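Presulell Household Handling Project
Progress report, second reporting period
Submitted to Dalsgaard by Kaj Bisgaard
Date of report: Friday, May 3, 2024

1. Status

Work package 2, demonstration of garment handling with the hand-held gripper, is under way and on schedule. Work package 3, policy training, began in March with partial data. Spending is within the approved budget and no transfer between cost lines is requested.

The period covered 167 recorded demonstrations of garment handling in homes. Of these, 154 passed review and were released to training. The remainder were rejected and are discussed in section 4.

2. Demonstration method

The first-period report described our trials with remote control of a fixed arm. Operators could complete a fold that way, but slowly, and the motions they produced were hesitant. Soft goods made this worse. An operator working from a screen has little sense of when cloth has been caught between the fingers, and tended to close, lift, and look before trying again. Those hesitations were then present in the training data.

For the present period we moved the garment tasks to direct demonstration. The operator carries the gripper by hand, brings the two fingers to the cloth, closes them, and moves the garment as he or she would want the arm to move it. Remote control has been kept for the rigid-object tasks in work package 1, where finger contact is easier to judge from video.

Frida Lauritsen wrote the operator instructions, and they are now at their second revision. The main points are as follows.

Approach the garment with the fingers parallel and open, and close only after they have stopped moving forward.

Take hold of a single garment. If a second one comes up with it, put both down and begin a new episode.

Keep the wrist within the range the arm can reach. Operators new to the tool tend to rotate it much further than the arm allows.

Do not use the free hand on the garment during an episode.

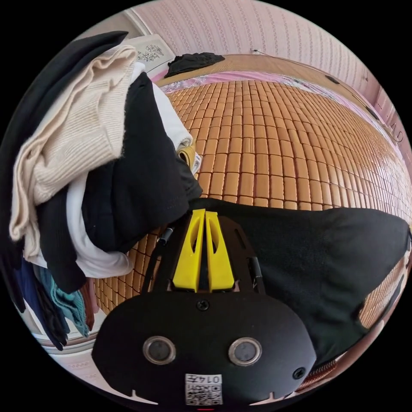 Work on beds has taken up most of the recording time. A bed gives a broad, low surface, and clothing is commonly sorted and stacked there, so the task is close to what users told us they wanted in the first-period interviews. It also brings difficulties that the bench did not. The surface gives under load, stacks lean, and the gripper often has to reach past one garment to get to another. Baldur Skov has adjusted the approach height in the task definition to allow for this, and the bench value is no longer used.

Dark garments remain the hardest case. Folds in black cloth show little contrast, and the segmentation step sometimes joins two black items that lie near each other. We have asked operators to record more episodes with dark clothing and have raised the share of such episodes in each training batch. Early figures from Plandell, who run the segmentation for us, suggest that the number of joined items is falling, but the test set is too small for a firm statement.

3. Processing and training

Each episode is checked for complete tracking, correct finger-width readings, and a clear start and end. Episodes that pass are cut to length and converted to the arm's coordinate system. The conversion tool from Clultitz was replaced in this period with our own, written by Esben Bisgaard. The earlier tool assumed a fixed delay between finger closing and the recorded width, and the delay in our recordings varies. With the new tool the closing moment lines up with the video to within 2 frames, which is adequate for this task.

The first policy was trained on pick-up only: approach, close, lift, and hold. It was run on the bench arm with single garments laid out flat, and it usually took hold of the cloth on the first approach. With stacked garments the results were weaker. The most common fault was closing too early, above the cloth. The second was lifting the top garment together with the one beneath it.

Both faults can be traced in part to the demonstrations. Early episodes include a number of grasps in which the operator closed the fingers while still moving down. A person corrects for this by feel, and the policy does not. The instruction on stopping before closing was added as a result, and the affected episodes have been given a lower weight in training.
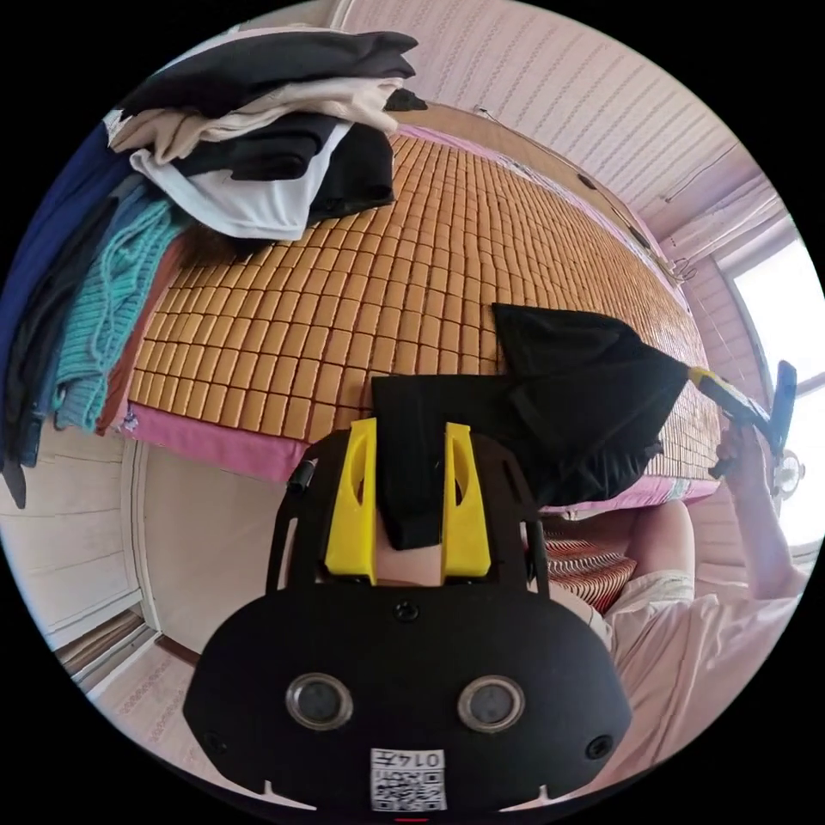 Could the same demonstrations be used if the project changes to a different arm?

Most of them could, provided the new arm carries the same fingers and can follow the recorded wrist path; the coordinate conversion would have to be redone and any episode outside the new arm's reach removed.

This matters for planning, as the lease on the present arm ends before work package 4 begins. Ketill Vigfúsdóttir is comparing the reach of two candidate arms against the released episodes and will report the share that each one can reproduce.

4. Rejected episodes

Lost tracking was the largest single cause of rejection. It occurred mainly when the gripper was brought close to cloth that filled the view, leaving few fixed features to follow. Operators have been told to begin each episode with a slow movement across the area, which gives the tracker a better starting map. Other episodes were rejected for a late start or for use of the free hand.

5. Deviations from plan

The folding task was due to begin in this period and has been moved to the next. We judged it better to settle the grasp first. The delay does not affect the final delivery date.

6. Next period

Complete the stacked-garment recordings. Retrain the pick-up policy with the revised weights and repeat the bench test with stacks. Begin demonstrations of a single fold, sleeves excluded. Deliver the arm comparison to Dalsgaard ahead of the lease decision - the draft will be sent separately, with the reach data attached.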